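Home Diary Lists Kitchen Garden Older Newer

October, evening, tea gone cold beside me

What a good day! I'm writing this at the kitchen table with my feet up on the other chair because my legs have had enough, but the rest of me could go again. I've been threatening to do the great small-things sort since before summer, and today it got done, or most of it, or at least the part I'd been dreading. I told myself I'd keep the diary short on working days, and I can already tell that isn't going to happen.

So, from the start. Up early, dark out, frost on the car but the thin kind that comes off with a sleeve. I drove the long way through Bencombe because the bridge road is still closed, and the trees along there are ridiculous right now, yellow all the way up the hill, and one red one by itself next to the bus shelter looking very pleased. I stopped at Kneath for bread and came out with bread, a bag of pears and a scrubbing brush I didn't need (I did need it, as things went). The pears are hard as doorknobs. I've put them on the sill.

I love sorting. I've never grown out of it. When I was little I would tip out my grandmother's button tin on the rug and put the whole lot in rows by color, then by size, then by whether I'd like to eat them, and then scoop it all back in and start over. It still gives me exactly that feeling, a kind of fizz behind the ribs. Give me a clear surface and a heap of odds and ends and some containers and I'm happy until lunch and right past it.

And it was a lovely clear surface today. White table, plain white wall behind it, nothing to look at except the stuff itself. I think that's half the trick. At home I sort on the patterned oilcloth and lose everything in the lemons. On white you can see what you've got. I'm seriously thinking about an old bed sheet for next time.

The rule I gave myself was one thing up, one decision, one thing down. No putting it back "for now." I'm terrible for "for now." Half of my house is for now.

Toothpicks were the first thing to make me properly happy. I know! Toothpicks! But they come in the nicest container, clear but for a small patch of label, with a screw cap in a grayish blue I'd paint a bathroom in. They stand up in there all packed together like a tiny haystack, and you can see straight away what they are and whether you need more, which is everything I want from a container. Mine at home live in a paper box that went soft at one corner years ago, and every time I pick it up I get a little shower of them down the back of the stove. I found one in my slipper last winter.

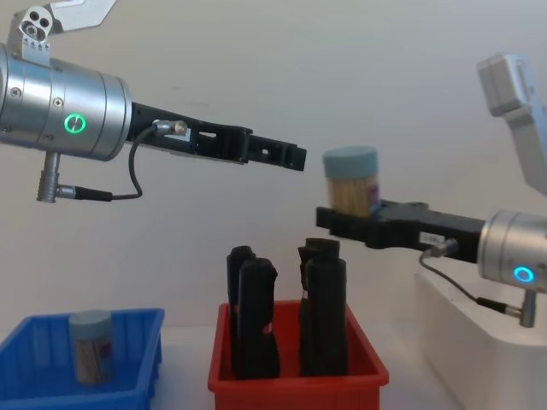 Toothpicks, up for a decision. I'd keep them for the cap alone.

I've been going on in my head ever since about clear containers. I want everything in clear containers. Rice, lentils, birthday candles, those twisty wire things off bread bags, cloves. I have three jars of cloves because I couldn't see into the first two. If the things are see-through you can put them anywhere and not bother with labels, and my labels always come out crooked and peel off in the steam anyway. There's a catalog from Carier in the rack by the door with a whole page of jars in it, and I have turned the corner of that page down twice, once from each side, so it now looks like a little paper roof.

I won't order any yet. I have to see what's left first. That was the other lesson from the spring, when I bought the drawer dividers before I'd emptied the drawer, and they fit a drawer I don't own.

Lunch was bread and cheese and an apple, eaten standing up by the window. It was 2 before I even thought about it. I also wrote three lines of this in pencil on the back of the Kneath receipt so I'd remember what I was thinking, and now I can't read the middle one. It says either "basket by weight" or "biscuit by eight." Both sound like me.

After lunch I got on to the question of which containers, and I want to put down what I think while it's fresh, because I'll want it when I do the cupboard under the stairs.

Shallow is better than deep. I used to think deep was better, you get more in, but what you get is a bottom layer you never meet again. The small red bin is the one I'd steal if I were the stealing kind. It's low and its sides lean out a bit, so you can see down into it and get a hand in without scraping your knuckles. And red! You can't lose red on a white table.

The blue basket is for things that like some air. It has holes all through the sides so the dust falls out, or that's my theory, and you can peep through to see if there's anything in it. Then the see-through white bin on the other side, which is a good sensible thing and which I find I have no feelings about at all. Poor bin. It's the one I'd use the most.
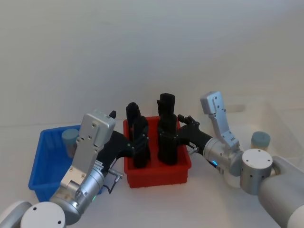

6 min read

The black pieces have gone in the red bin, standing up. They're matte and blocky, with little ridges and notches, and the tallest pokes way up over the rim like somebody standing in a bathtub. I like them enormously. They look like a small city at night when the power's out. I had them down in my mind as the sort of thing you'd lay flat, but upright is miles better. Each one keeps its own bit of floor and you can tell them apart from across the room.

And the pale blue-gray cup is in the blue basket, where it looks so right I'd leave it forever. Blue in blue. I have a weakness for putting like colors together even when it makes no sense at all for finding things. My bookshelf was that way for a whole year, and I'd spend ages trying to remember whether the bird book was green or only felt green. (Brown.) But one cup in one basket, where's the harm?

I did have a grumpy patch in the middle of the afternoon, I should put that in too. I always do. There comes a moment in any sort when there's more out than there was when you began, and you can't remember why you thought it was a good idea, and you want to sweep it all into one box with your forearm and go home. My cure is to set the timer for 30 minutes and do only the easy things, the ones that practically walk to their places. By the time it rings I'm over it. Today I ignored the ring and kept going, humming.

Home by dusk with the heater on full and the radio off. I went past the Stonus turning and thought about stopping to see whether the secondhand place was open, because they sometimes have lidded tins in a crate outside, and then I heard my own voice saying "see what's left first" and drove on. Very noble. I've been proud of it all evening.

Of course the minute I was in the door with my coat still on I opened the baking drawer. I couldn't help it, I had the fever. Out came the paper box of toothpicks, and I've put them in the little glass jar that used to have capers in it, points down, and screwed the lid on, and set it on the shelf over the stove where I can see it from here. It doesn't have the good grayish-blue cap, it has a gold one with a dent. But it stands up straight and there's no rattle of loose ones underneath. I keep looking over at it.

The scrubbing brush got its outing then as well, because you should have seen the bottom of that drawer. Flour in the corners gone to a kind of plaster. A button (hello, Grandma). The other half of the measuring spoons! I've been guessing at a quarter teaspoon since I don't know when, and there they were under the parchment paper the whole time. I made a batch of oat cookies on the strength of it, oven at 400, a bit high for oat cookies but I like the edges dark. They came out dark at the edges and dark most of the way in. I've had three.

Things for tomorrow, so I don't lie awake with them. Save the big jam jar from the fridge when the last scrape is gone. Look for the old white sheet, top of the linen closet, possibly behind the sleeping bag. Measure the shelf under the stairs BEFORE looking at the Carier page again. Find something red and shallow, a tray or a roasting dish, anything with sides that lean out, and try the bottle brushes and candle stubs in it standing up. Throw away two of the three jars of cloves, or make a ham.

I meant to stop at one page and I've gone past 700 words by a long way, and my hand has that groove in it from the pen. The pears are still like rock. There's wind getting up outside and the loose bit of gutter has started its tapping, so I'd better put the ladder on the list as well. Going to wash the cookie sheet and go up.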